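Tendex hand-held gripper, two-finger set
Review by Zorica Angelovski
June 2020

I am responsible for the equipment budget in a small team at Cuditz, and in this review I want to write mostly about money and planning. Others can judge the mechanics better than me.

We compared two offers. The Zavala set was 3,070 dollars, with a service contract for the first year included. The Tendex was 2,711 dollars, without the contract. On paper the difference is small, and my first idea was to take the Zavala. Then I asked both sellers for a price list of spare parts, which I recommend to every buyer. Zavala sends the whole hand back to the factory when a finger pad is worn out. Tendex sells the pads and the fingers separately, and our technician changes them at his own desk.

What I like: the body is comfortable, also for people with small hands. The textured pads hold smooth objects well. The manual is short and clear, and the seller answered my e-mails the same day.

What I like less: the carrying case is not in the price. The charger has a very short cable. Also the invoice came in two parts, and our accounting department was not happy with this.

Please plan also for the things around the tool. We had 600 dollars reserved for accessories and it was not enough. Two sinks, stands, storage boxes and transport came to 1,241 dollars together, and I had to ask for the rest from the travel budget. If I could make the plan again, I would put the tool and the test area in one request from the beginning.

For a team with one or two operators I can recommend the Tendex. For a bigger team I would first ask Ukov, our dealer, for a discount on the second set. They offered it to me only after I had paid for the first one. I will order the second set in August, and this time the spare pads will be in the same order.

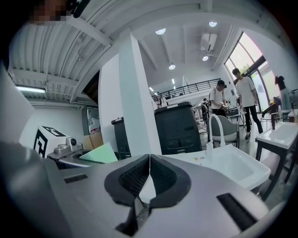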